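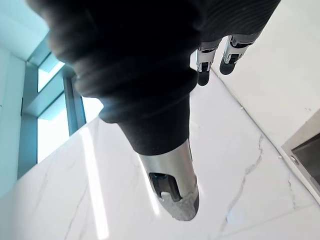
Flultstead, Sunday, December 22, 2019

Reading time: 4 minutes

The Geltine Index: README

An index to Geltine, the weekly superhero comic published by Imhof and read, as far as we can tell, by us and by people who were off school with a cold. It lists who appears in which story, who dies, and who is back by the spring with a new hat. It doesn't contain the stories themselves. Please stop asking for the stories.

What you get

Two files, both plain text with tabs between the columns.

stories.txt has a line per story: title, issue, writer, artist. Where the comic gives no credit, the field says "none given". Where it gives a credit that is plainly a joke ("words by the Tea Trolley"), we've kept the joke, and you can decide what to do about it.

people.txt has a line per character per story. Its four columns are name, story, role and fate. Role is hero, villain, bystander or horse. Fate is alive, dead, unclear or lunar. We resisted that last one for a long time, but a surprising amount of the cast gets stranded on the moon, and "unclear" was filling up with people whose position was perfectly clear.

How it was made

Ngọc Dương read the comics and Châu Dương did the typing, until Châu started reading ahead and had to be given a different box. Most of the issues came from a stall in Mollarlow market that sold them by weight. Disagreements were settled by going back to the page, and after that by whoever was making dinner.

Names are spelled as they were first printed. The Brass Widow becomes the Bronze Widow halfway through a fight and stays that way, with no explanation and a noticeably worse cape. She is the Brass Widow here throughout. Letters about this have been read and filed.

Secret identities get their own line only if the character does something under that name. Sitting at a desk looking worried doesn't count, or the file would be mostly desks.

Known problems

The run is missing seven issues. If you own any of them, we'd like a look, and we'll pay the postage both ways.

Doctor Undertow dies more often than is reasonable. Each death is on its own line, so if you add up the column you'll get a villain population that the comic never had. Sort by name first.

The annuals aren't in. They contradict the weekly on nearly everything, including whether Captain Marrow can swim, and including them would mean having an opinion about it.

"Bystander" is too broad. It covers a man who shouts "Look!" and a woman who lands an airliner.

Some of the early artist credits are Ngọc's guesses from the way the hands are drawn. These end in a question mark. A few have gone back to "none given" since the first version, after a bad evening with a magnifying glass.

Using it

Do what you like with it, including ranking the heroes, though we won't be reading the ranking. If you print any of it, mention the Geltine Index. Corrections should come with the issue and the page. "I distinctly remember" isn't a page.

Last updated: September 2020

Comments

harbour_lad: The horse in "Night Train to Nowhere" is a mule. It's called a mule twice on the last page.

Châu Dương: Fixed. We now have a mule in a column that says horse, so thanks for that.

Petra M: Any chance of the annuals as a separate file? I only ever had the annuals and I can't find anyone I recognise in here.

Ngọc Dương: Not soon. And he can't swim.

oldinkstain: I've got one of your missing ones, but the dog had the cover and the letters page. The stories are all there. Any use to you?

Châu Dương: Very much so. Write to the address in the download and tell the dog there are no hard feelings.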